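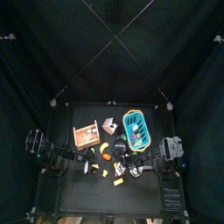 Figure 3. Black tabletop inside the dark fabric enclosure, with two robot arms reaching in from opposite sides.

Print this page | E-mail this article

3.2 Visitor distribution and trail use in the Grasley wetland reserve

The Grasley reserve is entered by two gates, and most visitors pass through the southern one. Entry records for October list 2668 day visitors. Of the 17 marked trails, 11 were open for the whole month; the others were closed in part or in full during high water. Visitor numbers on closed trails were set to zero for the days concerned and were not estimated from neighboring trails.

Use was uneven. The boardwalk loop nearest the southern gate took the largest share of foot traffic, and use fell off quickly with distance from the parking area. Kravchuk and Maksymiv found the same pattern in their earlier work at the Polishchuk marshes, where guided groups rarely went beyond the first observation hide. At Grasley the drop was steeper in the afternoon than in the morning. Birdwatchers, who tend to arrive before 8 a.m., walked farther and stayed longer at each stop than general visitors did.

Boat trips were treated separately. The only licensed operator, Utudside, runs flat-bottomed boats on the main channel and keeps its own passenger log. These passengers also appear in the gate records – every boat ticket includes reserve entry – and were therefore not added to the total.

Disturbance to wading birds was scored on the scale proposed by Bastos. Scores were highest where a trail ran within sight of open mud and lowest where reeds stood between the path and the water. Trail surface had no clear effect. Group size did, although the records do not separate school parties from commercial tours, and the result should be read with that limit in mind.

The reserve plan now in force treats all trails alike. The distribution found in this section suggests that seasonal limits on the boardwalk loop would affect more visitors than limits on all the northern trails combined.

Related articles
Vakulenko: Reed cutting and nest cover in managed wetlands
Kuzmenko: Gate fees and length of stay at Arkum
Bastos: A disturbance scale for wading birds

Contact | Copyright | Back to top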